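Progress report to the Estia equipment fund
Project: Two-arm handling of liquids and small containers
Reporting site: Farnbridge laboratory
Submitted 5/9/26

1. Purpose of this report

The fund asked for an account of how the first part of the equipment grant has been used, and for a revised purchasing plan for the period ending in December. Both are set out in the sections that follow. The request for approval is in section 4.

2. Work at the two-arm station

The station at Farnbridge is in regular use for trials with open bottles and cups. We work with colored liquid so that the fill level can be read easily from the camera views. The present test set covers gripping, holding and passing of clear plastic containers, and 103 trials have been logged against the plan agreed with the fund. 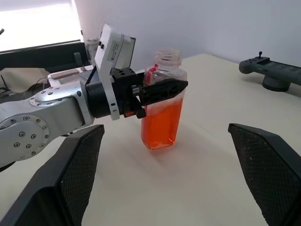 Open bottle with orange liquid at the two-arm station, Farnbridge.

The textured finger pads are treated as consumables in the budget. Our first plan allowed for one set per arm per year. We now consider this too low and have moved to 3 sets per arm, at a total cost of 970 dollars including shipping. Spare fingers of the long open-cut pattern will be ordered with the pads, as the supplier charges one handling fee per order.

Containers and cleaning supplies remain a minor cost. We have nearly 200 cups and bottles in stock and do not expect to buy more under this grant.

3. Equipment decisions since the last report

Two quotations were received for a replacement table. The Skostlow offer was for a single-piece top with a raised edge. The Pascu offer was for two joined sections, with a lower price and a shorter delivery time. We propose to accept neither at present and to carry the amount forward. 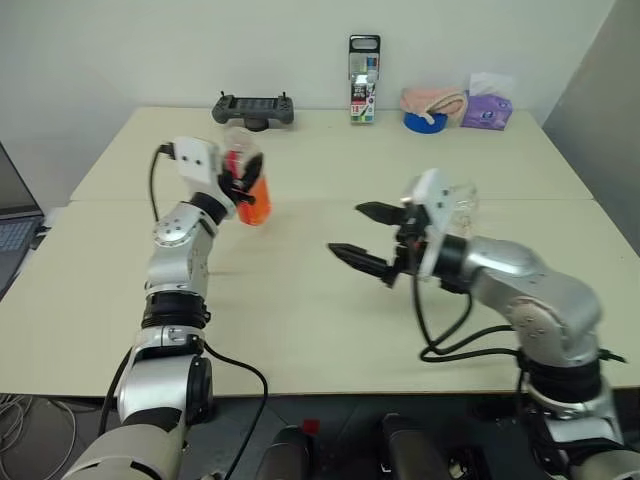
Cable management has been given its own budget line. In the first plan it was included under general supplies, and as a result it was postponed twice. The new line covers sleeves, clamps and a floor channel, together with the labor to fit them. Staff have asked that this work be done before any further sensors are added to the station - we support that request.

The service agreement for the arms is due for renewal in December. We have asked for separate prices for parts and for on-site visits. The written reply is still outstanding, and the figure in the current budget should be read as an estimate.

4. Request to the fund

We ask the fund to approve the transfer of the unspent table allowance to cable management and spare finger parts. No increase in the total grant is requested. If the transfer is approved, orders will be placed within the same quarter and receipts will be attached to the next report.

Comments

benchside_k: Did the Pascu quote include leveling feet? Ours did not, and they were billed separately.

Farnbridge project office: The feet were listed as an option in the quotation.

r.holm: Please post the parts list for the cable work when it is ready. We are planning the same thing for our own station.

Contact the project office | © Farnbridge | Back to top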